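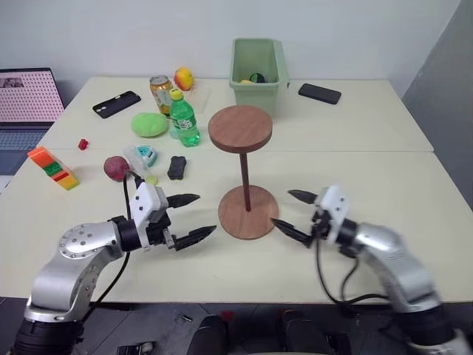 Secondhand furniture and small wooden goods: intake inspection checklist, with comments

Dhillon Resale, back room copy. Comments by Lina Azar. Revised July.

I was asked to keep this to a single page. I tried. The single-page version is what we had before, and people ticked every box on it in the time it takes to sharpen a pencil. If a line has a comment under it, read the comment before you tick.

Mark each line OK, FIX or NO. A dash is not an answer. Neither is "seems fine."

PART A - BEFORE YOU TOUCH ANYTHING

A1. Item has a tag with a number and the name of whoever took it in.

Comment: No tag, no inspection. Deepak Solanki thinks this is fussy. Deepak also spent a morning looking for the owner of a nightstand that had come in with somebody else's bookcase.

A2. Seller's description is attached.

Comment: Read it, then put it face down. "Solid oak" means somebody's uncle said it was oak. "Lightly used" means nothing at all. I want your notes written before you have absorbed theirs.

A3. Inspection spot has a flat floor and good light.

Comment: By the window until 4 p.m., under the work lamp after that. Half of the "wobbly" furniture we have turned away over the years was standing on the bad patch near the loading door. Move the thing a few feet and try again before you write FIX.

A4. Gloves on for anything that has been in a basement, barn or storage unit.

PART B - PESTS AND DAMP

B1. Seams, screw holes and the undersides of drawers checked with a flashlight.

Comment: Look for live insects, shed skins, dark specks and pale eggs. Upholstery first, but bedbugs will live in a wooden bed frame quite happily. One sign is enough for a NO. Bag it, get it outside, and come find me or Zlatko.

B2. Small round holes in wood checked for fresh powder.

Comment: Old holes on their own don't prove much. Set the piece on dark paper overnight and look again in the morning. If there is fresh dust, it goes out. Sellers will tell you the holes are "from the antique period." Some makers did fake them with a drill or an awl, so I can't call that a lie every time, but the paper doesn't care about the story.

B3. Mold, by eye and by nose.

Comment: Open every door and drawer and put your face in it. A sachet of lavender in an empty drawer makes me look harder, not less. Surface spotting on bare wood may be a FIX. Mold in padding is a NO.

B4. Water marks on feet and lower panels.

Comment: A tide line at the same height on all four legs means it stood in water. Press the veneer close to the line with your thumb. If it gives, the glue has gone.

PART C - STANDING UP

C1. Rock test, four directions, with a flat hand at the top edge.

Comment: Push like a child would. Arnulfo Sánchez does this with two fingers, as though the furniture were asleep. Please don't.

C2. Pedestal pieces: plant stands, side tables on a single column, hat stands.

Comment: These get their own line because the joints take all the load. Hold the base still and try to turn the top. Then hold the top and try to turn the base. Any movement is a FIX. Check that the base is wide enough to make sense for the height. Press down at the rim of the top, not the center, and watch whether the far side of the base lifts. A slim column under a thick top deserves suspicion until it has passed all of this.

C3. Dressers and tall bookcases: tip test.

Comment: Empty, on the flat floor, with all drawers open. Somebody stands in front to catch it, and nobody under it. If it leans forward on its own, it is a NO and I don't want to hear about wall straps. We do include an anti-tip kit with every dresser we sell. I have no illusions about how many of them get installed. They end up in the kitchen drawer with the spare batteries.

C4. Chairs sat in, by an adult, with some shifting about.

Comment: Listen. A creak is a loose joint until you find out otherwise. Turn it over and look for nails or metal brackets added at the corners. A nail in a chair joint is a confession.

C5. Folding and hinged pieces opened and closed 12 times.

Comment: Zlatko Angelovski picked the number and has never explained it. It does catch locks that hold twice and then let go. Keep your fingers out of the hinge side.

C6. Shelves loaded with the test crates.

Comment: Leave them on through your lunch. A shelf that sags and comes back may pass for light use, and the sales tag has to say so.

PART D - SURFACES

D1. Splinters, raised nails, broken veneer.

Comment: Old nylon stocking over the hand, wipe the whole piece, see where it snags. It works better than any of the gadgets we have been offered. Don't forget the back edges, which is where movers put their hands.

D2. Paint.

Comment: If it is painted and old, or you can't tell how old, assume lead until a test says it isn't. No sanding, no scraping, no "just a little corner to see." Anything meant for a nursery goes to Manju Katiyar, who decides and signs. The home swab kits have given us two different answers on one drawer front, so a clean swab does not count as a pass here. It goes to the lab or it goes out.

D3. Finish is dry and doesn't smell.

Comment: Sellers like to freshen things up the night before. If it is tacky, put it in the side room and look again on Sunday. And oily rags from our own touch-ups get spread flat outside to dry, or go into the lidded metal can. Never in a heap, never in the trash bag. They can heat up and catch fire by themselves. I have been told this is a myth by people who had not tried it.

D4. Glass and mirrors.

Comment: Run a gloved finger along the edges. Check the backing and the clips. Glass table tops need a safety mark in a corner. No mark, assume plain glass, and that means NO for a table.

PART E - CHILDREN'S ITEMS

E1. Cribs.

Comment: We don't take them. Not the nice one, not your cousin's. Drop-side cribs are banned from sale and I am not going to train everybody to tell the difference.

E2. Recall search done, with the search words written on the tag.

Comment: "Checked" tells me nothing. Write down what you typed. Try the maker, the product name and the model number, separately. An empty result might mean the item is safe. It might also mean you spelled it wrong.

E3. Toy chests: lid stays where you leave it, at any height.

Comment: If it drops, take the lid off or send it back. There should be air gaps too, even with the chest pushed against a wall.

E4. Knobs, caps and small parts pulled hard.

PART F - LAMPS AND ANYTHING WITH A CORD

F1. Cord flexed along its whole length, plug checked.

Comment: Cracked, taped, stiff or chewed is a NO until it has been rewired. We paid $200 to have a Mornivetti floor lamp rewired and then sold it for less, so ask me before you promise anyone anything.

F2. Right bulb, below the marked limit, left on while you watch.

Comment: No marked limit, no sale. Touch the switch housing after a while. If it is hot, unplug it and write NO.

F3. Recliners and lift chairs run through full travel.

Comment: The two Bustetti recliners that came in together had the same pinch point under the footrest. The seller said they had always been like that. I believe him. They still went back.

PART G - PAPERWORK AND SIGN-OFF

G1. Every NO has a reason in words.

G2. Every FIX has a name beside it.

Comment: An item marked FIX with no name will sit in the back until one of us retires. There was a limit of up to 24 pieces in the repair corner at any one time. We are over it. I would like to see us under it before anybody proposes raising it.

G3. Second signature from someone who did not do the first inspection.

Comment: The second person repeats C1, C3 and D1, with their own hands. Looking at the first person's ticks is not an inspection. According to the Noton ledger we have put 2,963 items through this room, and on the ones that came back to us, both signatures were usually in the same pen.

G4. Price goes on after the second signature.

Comment: Once a price is on, people stop finding faults. I include myself.

NOTES FROM THE LAST REVIEW

Zlatko wants B2 shortened to a few hours. I am not convinced. Beetles don't work to our delivery schedule. Stays as it is for now.

Manju asked for a line on wicker and cane. Fair point. Until it is written, use D1 for broken ends and C4 for seats, and don't take painted wicker at all.

Arnulfo suggested photographing each piece at intake. Fine, provided the photo includes the underside. A picture of the nice side is what the seller already sent us.

Deepak says the list takes too long. I asked which line he would remove and he is thinking about it.

Inspector: ____________

Second signature: ____________

Tag number: ____________

Result (OK / FIX / NO): ____________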